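Nava flooring firm to open second showroom

Flooring retailer Plenent will open its second showroom in Nava in March, taking over a unit that has stood vacant on the ring road for two years. The new shop covers 2,061 square feet and will stock boards, tiles and underlay.

Managing director Banafsheh Mohammadi said customers were asking for floors that look older than they are. "People used to want everything shiny and pale," she said. "Now they bring in a bit of board from their gran's house and ask us to match it."

Browns and tans with a weathered grain are selling best, and the firm has added 186 new lines to its catalogue – most of them from the supplier Bulov. 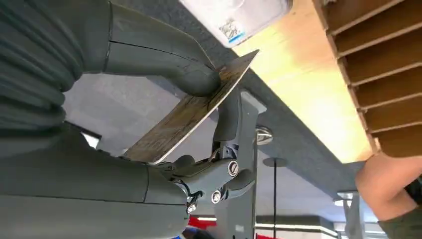

Jobs and opening hours

Plenent expects to take on staff for the showroom and the delivery team over the winter. Applications open next month and forms can be picked up at the existing shop. Both branches will keep the same hours, with late opening once a week.

The first 50 customers to place an order at the new branch will get free fitting in one room. Stairs and outbuildings are not included.
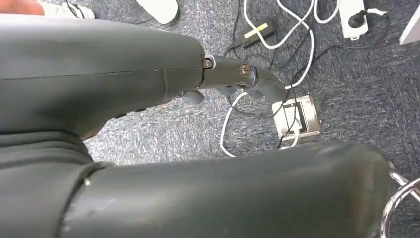
Shahram Mirzaei
12/8/18

The council approved the change of use last month after two residents wrote in about parking. Plenent has agreed to mark out extra bays behind the building – work on these starts before the shop fitting does. The firm's trade counter will stay at its present address.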